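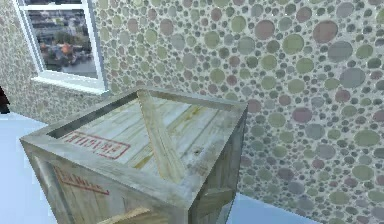
The Wikumbridge Culinary Institute will open its community baking course to new students in August. The course covers yeast breads, pan pies and baked casseroles, and is limited to 16 places per session.

Kamol Onsri, director of instruction, said the recipes come from the institute's own kitchen book, first printed in 1930 and now holding 76 tested dishes. 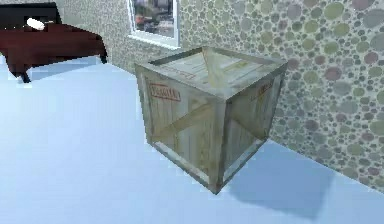 Classes will meet in the Chaiyaporn Kitchen from 6 p.m. Flour, butter and spices are provided, but students must bring an apron and a covered dish. The Hevedach Fund has granted $3000 toward reduced fees. Applications should be sent to Ekkachai Kamolrat at the admissions office.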